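Who the parade is for

My aunt kept a folding chair in the trunk of her car from the first warm weekend of spring until the leaves came down, and she kept it there for one reason, which was the parade. She was not a person you would have picked out as a marcher or a supporter of anything much. She sold curtain fabric. But every July she set that chair on the same stretch of sidewalk outside the old Bollon bakery, with a thermos and a hat that tied under her chin, and she clapped for every single group that went by, including the ones she could not read the banners of without her glasses.

I have been thinking about her chair a good deal this year, because our Pride parade has moved again, and this time there is no sidewalk where she could have put it.

For those who don't follow these things, a short history. The parade started on Ríos Street, went up the hill past the pharmacy and the Methodist church, and ended at the fountain. It took four hours in a good year and longer when the drums got stuck behind the dogs. Then the crowds grew and the city asked for a shorter route, and that was fair enough. Then the shorter route became a loop around the convention center parking lot. And this July, for the first time, the whole thing was held inside the fenced part of Skuten Park, with two gates, a wristband, and a stage with the name of a mobile phone company across the top of it.

I went, of course. I have gone for thirty-seven years, if you count the two I spent mostly behind a table selling lemonade. I had a lovely time in many ways. I saw people I only see once a year, and I cried at the choir the way I always do. I want to say that first, before I complain, because the people who put the day together worked hard and they are my friends, and I hope they will still be my friends when they have read to the end.

But a parade behind a fence is a party. I like parties! I have nothing against them. A party is for the people who decided to come. A parade goes down the street where people live and buy their milk, and it passes under the window of somebody who had no plans to see it at all.
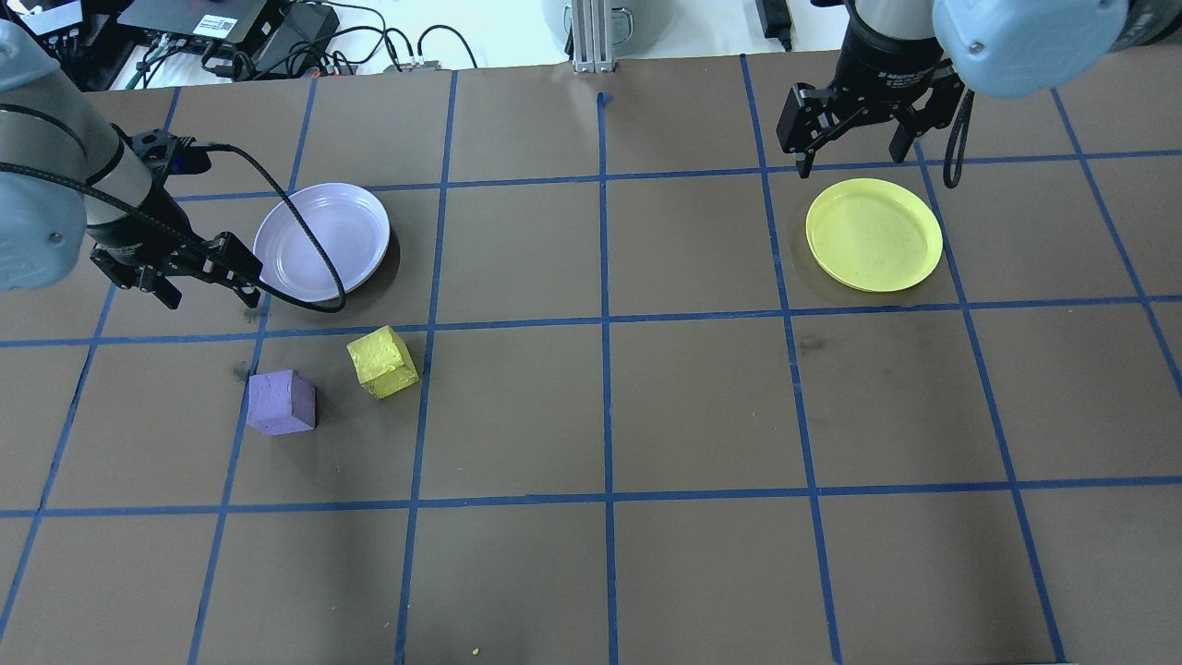

Sinan Aksoy
Opinion contributor
11/07/2022

I was that somebody once. I was nineteen and renting a room over a shoe repair shop on Ríos Street, and I had told no one anything. I had not gone out to the parade. I had, in fact, made a point of having a great deal of laundry to fold. Then the music came up through the floor, and I went to the window with a shirt still in my hands and stood well back from the glass so that I would not be seen looking.

What I remember is how ordinary most of them were. There were the costumes, yes, and a man on stilts who frightened me a little. But mostly it was people in sneakers. There was a woman pushing a stroller and eating a sandwich. There were two older men walking slowly and arguing about something, and they argued the whole length of the block and held hands the whole length of the block, and I don't believe I had ever in my life seen that before. I watched them until they had gone around the corner, and after that I sat down on the bed for quite a while.

I would never have bought a ticket to that. I wouldn't have put on a wristband. If there had been a gate with a line of people at it, I would have crossed the street so as not to be seen near the line. The parade had to come past my window, and it did, and I am grateful to it still.

Now, I have heard the arguments for the park, and I have tried to listen to them properly. Closing streets costs money. The merchants on Ríos Street complained about the lost Saturday, though I will point out that the ice cream shop never did. The park has real bathrooms and shade, and it is flat, and for people who use wheelchairs or who simply can't stand for four hours anymore, the hill was never kind. That last point is a serious one and I don't want to wave it away. My own knees have opinions about the hill.

There is also the matter of safety. It has not been an easy few years, and I know families who told me they brought their children this summer only because there was someone checking bags. I can't tell a mother she is wrong to want that. I would only say that in the old days we were frightened too, with good cause, and the walking was partly an answer to the fear. We went down the middle of the street in daylight because so many of us spent the rest of the year keeping to the edges of it.

And then there is the money, which is where I start to get cross. The stage has to be paid for, so there are sponsors. The sponsors want to be seen, so there are tents. This year I walked past a bank, an airline, and a place that sells mattresses before I found the table for the youth shelter, and the youth shelter was over by the generators, where you had to shout. The young woman there told me they had taken in six new kids since spring. I had to ask her to say it again because of the noise. I put some bills in her jar and went off and was in a bad mood through the entire first band.

I don't think the mattress people are villains. I expect some of the ones in the tent were there gladly, and a few probably asked to be. When I was young, a business that put our flag in its window could expect a brick through it, and I remember which ones did so anyway. Old Mr. Brato, who had the hardware store, put one up between the rakes and the paint cans and left it there until it faded nearly white. He never marched and never spoke about it that I heard. But you knew when you walked by, and you bought your light bulbs there.

That is the kind of support I miss, I suppose. It was out on the street where everybody had to walk past it, on their way to something else.

So what would I like? I am told that a person who complains in the newspaper should bring a suggestion along, so I have brought one. Keep the park. Keep the choir and the shade and the good bathrooms, and for heaven's sake move the shelter's table up to the front gate and let the mattresses have the generators. But before any of that, in the morning, before it gets hot, let us walk. It needn't be the full route. Start at the fountain and come down the hill this time, which would be easier on all of us, and run a slow bus at the back for anyone who would like to ride and wave. Let the churches and the bowling leagues come without paying for a place. Half an hour of closed street ought to do it, and I believe even the merchants could stand that, especially if we are all let loose at the bottom wanting breakfast.

The room over the shoe repair shop is still rented out. I walk by it now and then on my way to the library, and this summer there was a fan in the window and a row of little plants. I have no idea who lives there. It could be anyone — a nurse on nights, a student, a retired gentleman who is fond of ferns. But on the Saturday of the parade I found myself wondering whether they had been home that morning, and what they would have heard from a park on the other side of the river, with the wind going the wrong way.

The planning meeting for next year is open to the public, and I will be going to it. My aunt's chair is in my garage now. One of the straps has gone and I keep meaning to have it fixed.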